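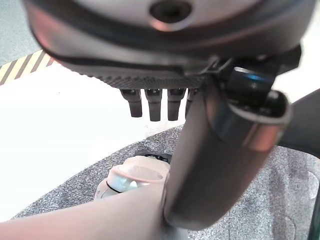 ## Glass coffee table: keep fighting it or give up?

**mudroom_mess** wrote:

OK I need opinions from people who have lived with one of these longer than I have. I've had a glass coffee table since February and I swear I wipe it down more than I sit at it. It's clear glass, rounded at one end, black metal legs that cross underneath. I love how it makes the room look bigger! I do not love that I can see every single thing on the carpet through it, plus every fingerprint, plus the bottom side, which gets dusty too (how??).

I paid $200 for it at the Prundlow outlet, so it's not like I'd be throwing out an heirloom. My sister wants me to swap it for oak. My husband says leave it alone, he likes it. I go back and forth depending on how much sun is coming in.

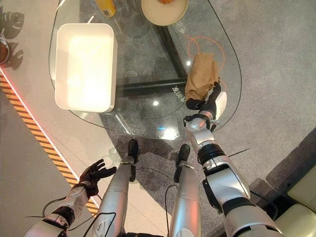

*Glass top, black base, white tray toward the left.*

Right now a tray is my whole strategy. Remotes, coasters and mail go in the tray, and when people come over I just lift it off and wipe.

---

**tinkettle** wrote:

Keep it. The tray is the correct answer and you're already doing it. I'd add that you should quit using the blue spray stuff, it leaves a film that grabs the next fingerprint even worse. Warm water, a drop of dish soap, a second cloth to dry. I've done mine that way for years and it takes me two minutes on Friday before my mother-in-law shows up.

Also, clean the underside! Lie down on the floor and do it once a month. You'll feel silly but it's half your problem.

---

**gravelroad** wrote:

Gonna disagree with the whole premise. Glass tables are for people without shins. I had one from Van Dijk, paid $512 and felt very grown up, and within a week I'd walked into the pointy end in the dark. Twice in one night, once going to the kitchen and once coming back.

Sold it for $254 and never looked back. Wood hides crumbs, wood hides dust, and you can put your feet on it without your whole family yelling.

---

**mudroom_mess** wrote:

LOL my shins hear you. Ours is at least rounded so it's more of a thud than a stab.

@tinkettle I tried the dish soap thing this morning. Way better on the top, you were right about the film. I still got streaks on the side nearest the window, though, and I can't tell if that's the cloth or the light or me.

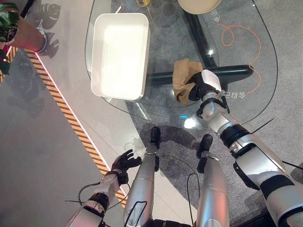 I was using an old T-shirt for the drying part, so maybe that's it? I have a microfiber pack from Zilo somewhere but those things get linty in my dryer and then I'm picking fuzz off the glass, so I gave up on them. Terry towels are what I have the most of. Is that crazy? My grandmother used newspaper and her windows looked amazing, but I don't even get a newspaper anymore.

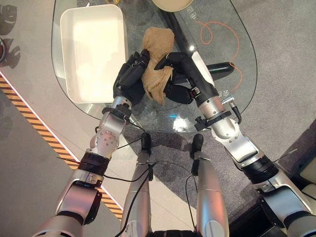
**tinkettle** wrote:

Terry is fine for the wet pass but it'll leave lint on the dry pass unless it's an old, beat-up one. Wash your microfiber separately from the towels and skip the dryer sheets. That's where your fuzz is coming from, I'd bet money on it.

---

**gravelroad** wrote:

So now we're up to two cloths, a laundry schedule and lying on the floor once a month. For a table. I rest my case.

---

**halfpaint** wrote:

Jumping in with a middle option: felt pads, and a runner across the widest part. You still get the airy look and you're only wiping the ends. Mine is a cheap Zorell one and I've been happy with it. If you hate it after that, sell it in the spring when everybody's moving.

---

**mudroom_mess** wrote:

Ooh, I hadn't thought of a runner. I'll try that plus the separate wash and give it another month. @gravelroad if I sell it I'm giving you first dibs.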